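Cutano (mobile phone brand)

Cutano is a brand of mobile phones and accessories owned by Allance, a maker of consumer electronics. The name is used for low-cost and mid-price handsets sold mainly through network operators and supermarket chains. Phones under the brand run a lightly altered version of Android. Most are built under contract at the Comdale works, which also handles repairs and spare parts.

History

Cutano began as a range of basic keypad phones with a colour screen, an FM radio and a removable battery. The early models were sold without a charger in some markets, as buyers were expected to reuse one they already had. Touchscreen phones followed, at first with resistive panels that had to be pressed firmly, and later with the capacitive type used by almost all current phones. 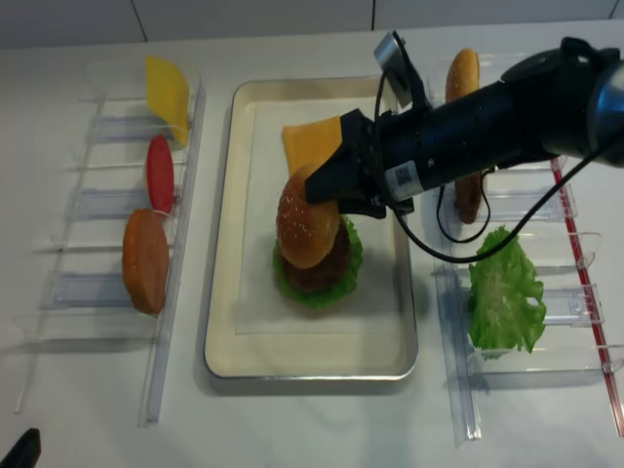 Allance bought the brand from Golestani, a distributor that had held the rights to the name but had never designed its own hardware. Under Golestani, the phones were reference designs bought from outside suppliers, with a changed rear cover and start-up screen. Model names from this period are confusing: the same name was sometimes given to phones with different chipsets, and spare parts for one version do not always fit another.

After the sale, the product line was cut back and split into two series. Golestani kept the right to sell existing stock but not to order new models.

Product range

The current range is made up of the C series and the L series. C series phones have a plastic body, a single rear camera and a headphone socket. The L series adds a fingerprint reader set into the power key, a second rear camera for wide shots and support for contactless payment. Both series take two SIM cards. On the C series the memory card has its own slot, while on the L series it shares a tray with the second SIM, so that only one of them can be used at a time.

The L13 is the largest phone sold under the brand. Its display has a stated typical brightness of 500 nits, and the battery is fixed with pull tabs in place of glue. The smaller L models use the same charging board, and the part can be swapped between them.

Keypad phones are still made in small numbers. They carry no app store, and messages are limited to SMS and MMS.

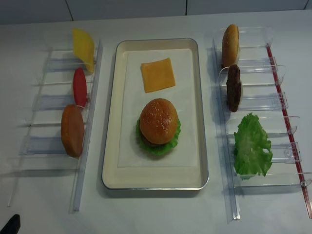 Software

Cutano phones ship with an interface called Cutano Home. It changes the launcher, the settings menu and the camera app, and leaves most other parts of the system as supplied. A simple mode replaces the home screen with large tiles and hides the notification shade. It can be locked with a PIN.

Security updates are issued for the L series every two months. The C series has no fixed schedule, and some models have received no update beyond the version installed at the factory. Versions sold by network operators are updated separately and often later - the operator has to approve each release first.

The bootloader is locked on all current models. Allance publishes kernel source code on request, as the licence requires, but does not provide tools for installing other systems. 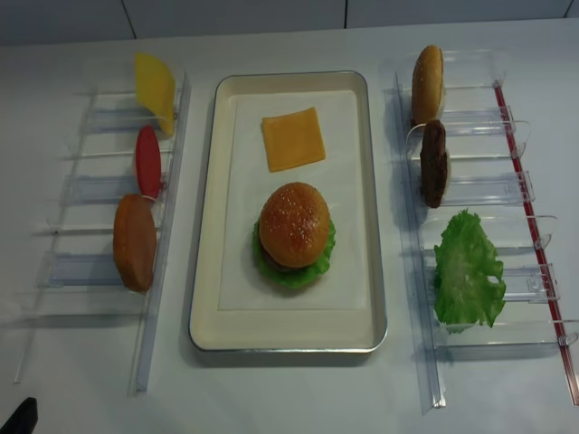
Sales and support

Phones are sold both unlocked and tied to an operator. Unlocked models carry the suffix U on the box label and in the settings menu. Radio bands differ between the two, and an operator model used on another network may lose 4G calling even after it has been unlocked.

Repairs under warranty are carried out at Comdale. Screens, batteries and charging boards can also be bought by independent repair shops. Parts for phones from the Golestani period are no longer supplied.

See also

Allance
Comdale works
List of Android handset brands

This page was last edited in September 2024.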